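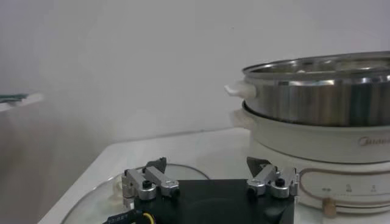 Stirnedside Heltema Two-Arm Teaching Station

Item 2216
Lead time: 10 weeks
Sold as: complete station, or upgrade kit for arms you already own

The Heltema is a two-arm station for recording tasks by demonstration. An operator moves a pair of hand controllers, the arms on the other side follow, and everything that happens is saved as one recording: arm positions, gripper openings and video from the wrist cameras. The recordings can be played back, trimmed, labeled and exported for training.

It was designed for work at table height with ordinary household and kitchen items. Pots with side handles, glass lids, bowls, cloths and small appliances can be used as they come from the store. You do not need fixtures or printed markers on the table.

Two ways to teach

Remote control. The operator sits or stands at the controller desk and works both arms at once. Squeezing a trigger closes the matching gripper, and the fingers track the trigger all the way, so a half squeeze holds the fingers half closed. A foot pedal starts and stops the recording. A second pedal freezes one arm where it is while you go on working with the other.

Hand guiding. Press the button on the forearm and the arm goes light enough to push around. Move it to where you want it, press again to hold. This is slower, but new operators pick it up in a few minutes and it works well for setting start poses. Both methods can be used in the same recording.

Wrist cameras

Each arm has a small camera behind the gripper, looking out past the fingertips. The view moves with the hand, so the operator can judge the gap between a fingertip and the wall of a pot without leaning over the table. Both views are shown side by side on the desk monitor — you can swap left and right in the settings if you prefer to stand facing the arms.

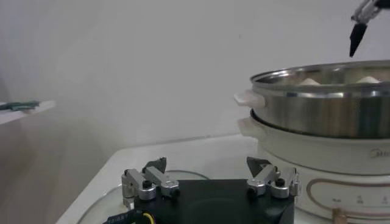
STIRNEDSIDE, March — The steamed bun task is now part of the Saha starter set, which ships with every new station. The setup is an electric cooker with a steel steamer pot on top, two white buns in the pot, and the glass lid lying on the table. One arm works over the opening of the pot and the other stays low beside the cooker. The set includes 163 recordings of this task, made by four operators, with the failed attempts kept in and labeled.

Pranab Gazi, who put the set together, recommends that new users open it before recording anything of their own. "Watch what the low arm does while the high arm is over the pot," he says. "Most people start out by forgetting they have two."

In the box

Two arms with grippers and wrist cameras
Two hand controllers and controller desk
Pedal pair
Recording computer with Gimivari software installed
Spare fingertip pads, 29 mm, one set per gripper
Cable set and table clamps

Not included: table, monitor, cookware.

Notes on use

Fingertip pads wear and should be checked weekly if the station is used every day. Wipe them with a damp cloth only. Steam will fog the camera covers, so record pot and kettle tasks with the appliance switched off unless you have the vented covers (sold separately).

Recordings made with older Gimivari versions open normally but will not show pedal events.

For a quote or a remote trial session, write to Fitriani Subramaniam in station sales. Please include the size of your table and tell us whether you already have arms.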